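Lo que pasó anoche en La Casa de Vurkness (y por qué no pegué ojo)

A ver, que yo me había prometido acostarme pronto. Tenía el té, la manta y la firme intención de ver solo el principio de la gala. Pues nada, a las dos de la madrugada seguía escribiendo en el grupo, porque la dirección de Vurkness ha decidido que esta semana no se va nadie a casa y encima ha metido a una pareja de la edición anterior por la puerta del jardín.

Os lo cuento por orden, que sé que muchos os quedasteis dormidos con la publicidad (34 minutos en total, los conté de pura rabia). Quedaban siete concursantes en la sala, todos con la maleta hecha, y la nominada favorita ya se estaba despidiendo de las plantas. Suena el teléfono rojo. Silencio. Y la voz anuncia que el voto de la audiencia no expulsa: el más votado se queda con la llave de la habitación grande y con el poder de anular una nominación hasta final de temporada. ¡Menudo chillido pegó la del pelo rosa! Mi vecina de abajo golpeó el techo, y con razón, porque yo chillé también.

El equipo azul, que lleva desde abril mandando en la cocina, se quedó blanco. Se les acaba el chollo. Llevaban tres galas repartiéndose los votos con una calculadora y ahora resulta que la llave se la lleva el único que no pertenece a ningún bando, el que se pasa las tardes haciendo crucigramas en la terraza. 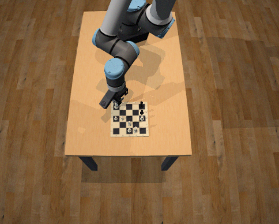 No todo el mundo está contento, claro. Sjögren me escribió nada más terminar la gala que el cambio le parece una tomadura de pelo, que pagó sus mensajes para echar a alguien y que, si las reglas se tocan a mitad de partida, la próxima vez va a votar su abuela. Y oye, algo de razón tiene. En la web del programa había ya 345 comentarios antes de la una, y los que leí pedían casi todos lo mismo: que devuelvan el dinero de los votos o que hagan una expulsión doble la semana que viene.

La productora, Grurkstead, ha sacado un comunicado de dos párrafos en el que dice que el giro estaba previsto en las bases desde el primer día. Yo me las he leído enteras esta mañana con el café y sí, hay una frase en la página 7 sobre "dinámicas especiales", tan ancha que ahí cabe hasta un elefante. De devoluciones, ni palabra.

Lo de la pareja que entra también tiene miga. Rompieron en directo el año pasado, en la excursión al lago de Rerkulach, y no se hablaban ni en las firmas de fotos. Anoche entraron cada uno mirando a una pared. Van a dormir en la habitación pequeña, que tiene una sola cama, y estarán en la casa dos semanas como invitados, sin poder nominar ni ser nominados.

La próxima gala empieza a las diez y se sabrá a quién salva la llave. Yo apuesto por la del pelo rosa, aunque en el grupo me dicen que estoy ciega y que va a salvar a la nominada. Os leo en los comentarios.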